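Recording toothbrushing-prep demos with two hand-held grippers

Two-handed jobs are my favourite thing to collect. There's so much going on in them! One hand steadies while the other works, they swap, they wait for each other, and a policy trained on good examples picks up that rhythm in a way that still makes me grin. This page covers how we record the bathroom set for Skivodier: cup, toothbrush and toothpaste, one person, two hand-held grippers and a head camera.

Before you start

You'll need a clear tabletop, the three props, both grippers charged and paired, and the Castton recorder running on the laptop. Allow 65 minutes for a block, including setup. Long sleeves are fine, but push them back if they catch on the trigger.

Hongmei Yan wrote the original checklist and it's still the best place to begin if you're brand new. Read it once, then come back.

Step 1. Check the cables

Stand where you'll be working and reach for all four corners of the table with both grippers. If a cable tugs, give yourself more slack now. A tug halfway through an episode shows up as a little jerk in the wrist path, and the model will happily learn it.

Step 2. Set out the props

Cup near the middle, toothpaste to the right, brush to the left. Don't fuss over the angles. In fact, change them every time: turn the tube, spin the cup so the handle faces another way, slide everything a hand's width over. We used to mark the spots with a pencil and the result was a policy that could only find a toothbrush in one place (lesson learned).

Step 3. Pick up the brush, then go for the tube

Press record, count to two with your hands still, and take the brush by its handle with the left gripper. Keep the bristles pointing in toward the other hand. Once the left side has a firm hold, bring the right gripper in with its jaw open and line it up with the tube before you close.
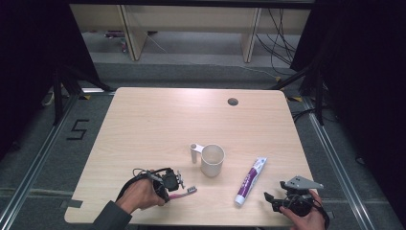 Step 4. Finish and reset

Put the brush in the cup, lay the tube back down, and move both grippers away from the props before you stop recording. Keep your head facing the table until you've stopped, too. Then shuffle everything and go again.

If you drop something, keep rolling and pick it up. Recoveries are gold! Tag the episode "recovery" and carry on. The only ones to bin are those where tracking dropped out or a prop left the table.

How many do you need?

Our first usable policy came from 400 episodes, and it was pretty wobbly with the tube. At 944 it had become properly good at the brush and decent at the rest. I'd aim for seven layouts in every block and keep the number of episodes per layout even.

Naming and upload

Use the task name, your initials and the block number, all lower case, no spaces. Drop the folder into the Dai share and watch three episodes back at normal speed before you pack up. Look for jaws closing on air and for fingers covering the brush head. If one of those turns up more than once, redo the block while the table is still set.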